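NOTA DE PRENSA
Para publicación inmediata – Junio

Un laboratorio de robótica pone en duda su propia mejora: parte de lo ganado con la cámara de muñeca desaparece al cambiar la mesa

El grupo de manipulación de Skosamach publica los resultados de Pistau y pide que no se lean como una prueba de que el método generaliza

JASVILLE. El grupo de manipulación robótica de Skosamach ha hecho públicos los resultados de Pistau, un método de aprendizaje por imitación en el que el robot decide sus movimientos a partir de lo que ve una cámara pequeña montada junto a la pinza. El informe recoge una mejora frente al sistema anterior del grupo en tareas de recoger y colocar sobre mesa. También recoge, en el mismo resumen y con el mismo tamaño de letra, que buena parte de esa mejora se pierde cuando se sustituye la superficie de trabajo por otra.

«Preferimos publicar las dos cifras juntas antes de que alguien se quede con la bonita», afirma Edileuza Paiva, responsable del estudio. «En nuestro campo hay demasiados vídeos de robots que aciertan a la primera y muy pocas tablas con las condiciones en que fallan. Yo misma he firmado alguno de esos vídeos.»

Pistau parte de una idea que el grupo no reivindica como nueva. Un operador guía el brazo a mano, el sistema registra las imágenes y los movimientos, y un modelo aprende a reproducir la relación entre unas y otros. La aportación está en cómo se seleccionan los instantes previos al agarre, cuando la pinza está abierta y la cámara apenas tiene a qué referirse. Según los autores, esos instantes suelen recibir poca atención y concentran muchos de los errores posteriores. 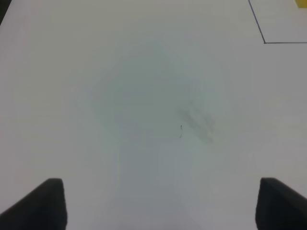
Vista desde la cámara de muñeca: la pinza abierta sobre la mesa blanca y, arriba a la derecha, la esquina de un contorno oscuro con un fragmento amarillo en su interior.

El equipo quiso saber de qué se sirve el modelo cuando el objeto todavía queda casi fuera del campo de visión. Para ello ocultó por software distintas zonas de la imagen y midió cuánto cambiaba la orden enviada al brazo. La respuesta no fue halagadora. En 4 de las 11 tareas ensayadas, tapar marcas accesorias de la superficie, como líneas, motas o roces, alteraba la trayectoria más que tapar el propio objeto.

Dicho de otro modo, el modelo había aprendido en parte a orientarse por la mesa. En una mesa conocida eso cuenta como acierto; en otra, no sirve de nada. El informe llama a este efecto «anclaje a la superficie» y admite que la versión anterior del sistema, peor en los promedios, lo padecía menos.

Con el tablero original, Pistau superó al sistema anterior en casi todas las tareas. Con un tablero distinto, la ventaja se mantuvo solo en dos. Los autores no ofrecen una explicación cerrada y descartan por ahora la hipótesis más cómoda, la de que bastaría con grabar más demostraciones. Duplicaron las grabaciones en el mismo banco de trabajo y el anclaje aumentó.

La evaluación externa corrió a cargo de Mtshali, una consultora de ensayos que repitió las pruebas con su propio personal. Sus resultados coinciden en la dirección, aunque la caída que midieron al cambiar de superficie fue mayor. El grupo ha incluido esa medición en el cuerpo del informe, sin promediarla con la suya. Queda sin resolver a qué se debe la diferencia. La iluminación de las dos salas no era la misma, y ninguno de los dos equipos la controló con el rigor que ahora recomienda el texto.

Paiva se muestra reservada también sobre las aplicaciones. «Nos han preguntado si esto está listo para un almacén. No lo hemos probado en un almacén. Lo hemos probado en una mesa, y luego en otra mesa, y en la segunda fue bastante peor – esa es toda la evidencia que tenemos.»

El informe propone que los trabajos con cámara de muñeca publiquen siempre una prueba con cambio de superficie y los mapas de oclusión de los instantes previos al agarre. Propone además que se describan los fallos uno a uno cuando el número de ensayos sea pequeño, en lugar de resumirlos en un porcentaje. Skosamach reconoce que su publicación anterior no cumplía ninguna de esas condiciones y ha añadido una nota aclaratoria a aquel texto.

La siguiente fase del proyecto alternará superficies durante la grabación de las demostraciones. El grupo no anticipa resultados y señala que variar el fondo puede limitarse a trasladar el problema a otro atajo, por ejemplo la posición de los dedos de la pinza en la imagen, que la cámara ve siempre en el mismo borde inferior.

El informe completo, las grabaciones y los ensayos fallidos pueden solicitarse al grupo de manipulación de Skosamach, en Jasville.

Contacto para medios: Edileuza Paiva, grupo de manipulación robótica, Skosamach.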